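3.2 Materials and the sorting table

The sorting task was set up in the same way at both sites, Korko and Oketeo. In each place we used one white table with rounded corners, a woven wicker basket and a set of plain blocks in solid colours. The wish to keep the materials simple came out of the pilot work, in which printed toys and picture cards drew a good deal of talk about the pictures and very little handling. Plain blocks were picked up sooner and put down more often, and the children named them by colour or by shape without being asked to.

The blocks came from the Rostard set, which is sold for early years settings and was already familiar to staff at Oketeo. We took 30 blocks from the full set and left out the smallest ones. The blocks we kept differ clearly in outline when seen from the side as well as from above. Several are close in colour but unlike in shape, so that a child who sorts by colour and a child who sorts by shape will end up with different groups. No block carries a letter, a number or a face.

The basket was chosen over a plastic tub after some discussion. Staff at Korko pointed out that a tub makes a loud noise when a block is dropped into it, and that some children then drop blocks for the sake of the noise. Wicker is quieter. It also has a thick rim that small hands can hold, and its sides are low enough for a seated child to see most of what is inside. The drawback is that the weave wears. Two baskets were replaced in the course of the study, one at each site, and the new ones were of the same kind as the old.

Each turn began with only a few items on the table. We had first planned to lay out the whole set at once, but this left too little clear surface for a child to make a group of their own. In the layout used for most turns, the basket stands at a far corner and any block not yet sorted stands well away from it on the near side (Figure 2). The space between them was left open on purpose. A child who wants to put a block in the basket has to carry it or slide it across, and the choice is then easy for an observer to note. 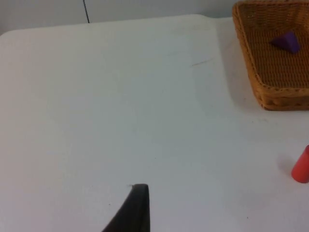

Figure 2. Part of the sorting table, with a purple pyramid-shaped block in the wicker basket and a red cylindrical block with a rounded top on the table.

The white surface made the colours easy to tell apart, and shadows on it were pale enough not to be taken for objects. It also showed every mark. Specks and thin scratches were left alone unless a child began to pick at them, which happened more often than we had expected. The table was wiped with a damp cloth at the start of each session and dried before the blocks were set out — a wet surface lets the cylinders slide too easily. No cloth, mat or tray was used, and the children were told that blocks could go anywhere on the table as well as in the basket.

The blocks to be used in a turn were drawn from the Lockyer list, a fixed order of pairs written out before the study began. One block of the pair was placed in the basket by the adult and the other was stood upright on the table. The adult then said, "Where does this one go?" and gave no further help for up to 85 seconds. Putting the second block in the basket was noted as joining. Moving it to a new place on the table was noted as setting apart, and leaving it where it stood was noted as no move. Where a child took the first block out of the basket and stood it beside the second, we noted this as joining outside. This last kind of answer was not foreseen in the first version of the scoring sheet, and it was added in April, after the pilot.

Each child had 6 turns in a session, and the full record holds 780 turns across the two sites. Turns that were broken off, for instance when a child left the table, were kept in the record but are not included in the tables in Section 4. The blocks were washed after each session and put away in the basket, which was stored on a shelf out of the children's sight until it was next needed.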